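Buscar en el sitio Escriba lo que busca Buscar

Convocatoria: participantes para el taller de manipulación robótica Ponen

El taller Ponen abre la inscripción para su próximo ciclo de trabajo con brazos robóticos. Buscamos estudiantes y personas con oficio técnico que quieran pasar un cuatrimestre programando, operando y corrigiendo tareas de agarre y colocación de objetos. El ciclo termina con una competencia interna entre equipos, en octubre.

Hay 20 plazas. No se paga matrícula. Tampoco se paga un sueldo: es un curso con proyecto, y quien busque un empleo debe saberlo antes de escribirnos. Sí hay una ayuda de transporte de 300 pesos por sesión para quienes vivan fuera de la ciudad, que se liquida a fin de mes contra la hoja de asistencia.

Qué se hace

Cada equipo tiene cuatro integrantes y recibe una estación de trabajo con brazo, pinza y cámara fija. Las primeras semanas se dedican a mover el brazo a mano alzada con el mando, a aprender las paradas de seguridad y a grabar demostraciones cortas: tomar un objeto, llevarlo a otro punto, soltarlo. Después se pasa a la parte de software. Se limpian las grabaciones, se etiquetan los fallos y se entrena un modelo sencillo que intenta repetir la tarea.

El ciclo anterior cerró con más de 3,000 demostraciones guardadas. Una parte se usará como material de partida, así que los equipos nuevos no empiezan de cero. El resto hay que volver a revisarlo, porque las etiquetas de los primeros meses se pusieron con otro criterio y todavía aparecen intentos fallidos marcados como buenos. Ese trabajo de revisión es lento y forma parte del curso. Se reparte por igual entre todos los equipos.

Los objetos que se manipulan son de uso corriente, de formas y texturas distintas. Los blandos y los redondos dan más trabajo que las cajas, y la puntuación de la competencia lo tiene en cuenta.

Las sesiones se hacen en una nave amplia, con techo alto, tubos fluorescentes y mesas de trabajo largas. Los brazos comparten el espacio con el resto de los equipos del laboratorio, y hay que acostumbrarse a trabajar con otras personas cerca.
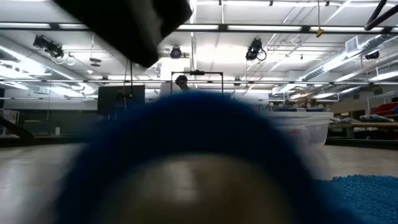 Zulema Gallardo pide que se diga claramente que el primer mes es repetitivo: ella entró pensando que iba a programar desde el primer día y pasó tres semanas con el mando en la mano, repitiendo el mismo agarre hasta que le salió parejo. Dice también que después, al entrenar el modelo, reconocía en los movimientos del brazo sus propias dudas — se detenía justo donde ella se había detenido — y que sin esas semanas no habría entendido de dónde venía el error.

A quién buscamos

Estudiantes de los dos últimos años de secundaria técnica, de formación profesional o de los primeros años de universidad. También se reservan cuatro plazas para personas que no estén estudiando y trabajen o hayan trabajado en mantenimiento, electricidad, mecánica o taller.

Se pide:

- Edad mínima de 16 años. Los menores necesitan autorización firmada.
- Poder asistir a dos sesiones semanales por la tarde, de tres horas cada una.
- Manejo básico de una computadora. Haber escrito algo de código ayuda, en cualquier lenguaje.
- Leer inglés técnico con diccionario al lado. La documentación de los brazos no está traducida.

No se pide experiencia con robots. En el ciclo pasado, la mitad de los inscritos no había tocado uno.

Puestos dentro de cada equipo

Al inscribirse hay que indicar una preferencia entre operación, datos, programación y montaje. Operación lleva el mando y graba. Datos revisa y etiqueta. Programación prepara el entrenamiento y las pruebas. Montaje se ocupa de las pinzas, el cableado y la colocación de las cámaras. Los puestos rotan a mitad del ciclo, de modo que nadie queda todo el tiempo en la misma silla. La preferencia se respeta cuando se puede. Montaje suele quedarse sin candidatos, y quien lo marque en primer lugar tiene más posibilidades de obtenerlo.

La competencia

Se llama Copa Brotitz y dura una jornada. Cada equipo presenta una tarea obligatoria y una libre. La obligatoria se comunica con dos semanas de anticipación. Se puntúan los intentos completados sin intervención, el tiempo y el estado en que queda la mesa. Un intento en el que alguien toca el brazo vale cero, aunque el objeto haya llegado a su sitio. El equipo ganador conserva el uso de su estación hasta fin de año para seguir con un proyecto propio.

Normas del taller

Cabello recogido, calzado cerrado, sin anillos ni pulseras. No se entra en el radio del brazo con la alimentación conectada. Tres faltas sin aviso suponen la pérdida de la plaza, que pasa a la lista de espera. Las cámaras de las estaciones graban durante las sesiones y pueden registrar a quienes estén al fondo de la sala; la inscripción incluye un formulario de consentimiento que hay que leer y firmar.

Cómo postularse

Enviar nombre, edad, centro de estudios u ocupación, puesto preferido y un texto de una página sobre algo que hayan armado, reparado o programado, aunque no haya funcionado. No hace falta currículum. Las fotos o el código se pueden adjuntar, sin pasar de tres archivos.

Las postulaciones se reciben hasta el Ene 11, 2021 en la secretaría del taller, edificio Cultthorpe, oficina 61, en sobre cerrado a nombre de Aldana Sepúlveda, o en el formulario de la página del taller. Habrá una entrevista breve, de quince minutos, y una visita a las estaciones. Los resultados se comunican por correo a todos los postulantes, también a quienes queden en lista de espera.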